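Cleaning the edge of a tiled floor

A mop covers the open floor and leaves a narrow band of dirt along the wall. On gloss tile this band shows up as a grey line within a few weeks, most clearly under a ceiling light. Mopping harder pushes the residue further into the joint. The edge is best done by hand, as a separate job, before the rest of the floor is washed.

Vacuum first with the crevice nozzle, holding it parallel to the wall. Hair and grit left in the joint will turn to paste once water reaches them, and grit under a cloth can dull a glazed surface.

Mix a weak solution: 3 ml of neutral floor cleaner per litre of warm water. Avoid vinegar. It attacks cement grout, and repeated use leaves the lines pitted. Bleach is unsuitable where the wall is painted down to the floor.

Use a thin woven cotton cloth. An old tea towel cut into four is about right. Thick microfibre will not fold small enough to reach the bottom of the joint and tends to snag on rough grout. Wring the cloth until it no longer drips.

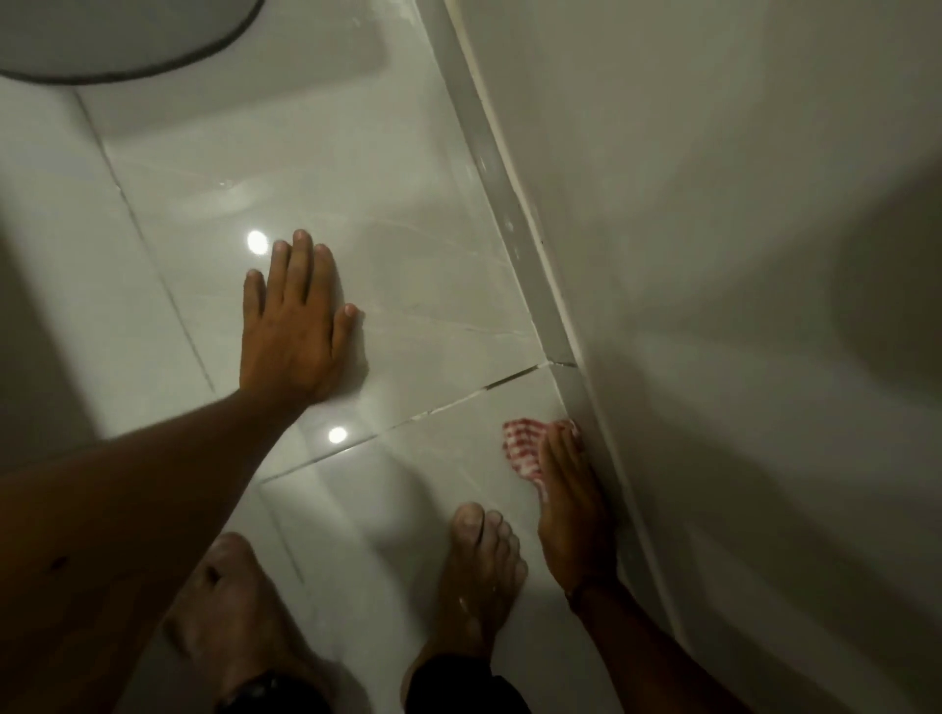

Work in lengths equal to one tile. Press the cloth into the angle with the fingertips and draw it along in one direction. Scrubbing back and forth deposits the dirt again at each end of the stroke. Refold to a clean face after every length and rinse after three or four. Keep the free hand flat on the floor for support, as wet glaze is slippery.

Where the joint is filled with silicone, reduce the pressure. A lifted edge of sealant lets water behind it and should be cut out and replaced, not glued down.

Hardened spots of paint or plaster can be softened with a wet pad left on for ten minutes, then eased off with a plastic scraper held low. Metal blades leave grey marks on white tile.

Dry the strip with a second cloth. Streaks on gloss tile are mostly cleaner residue, so if they return, halve the dose.

Notes by Henrike Albers, revised 20th February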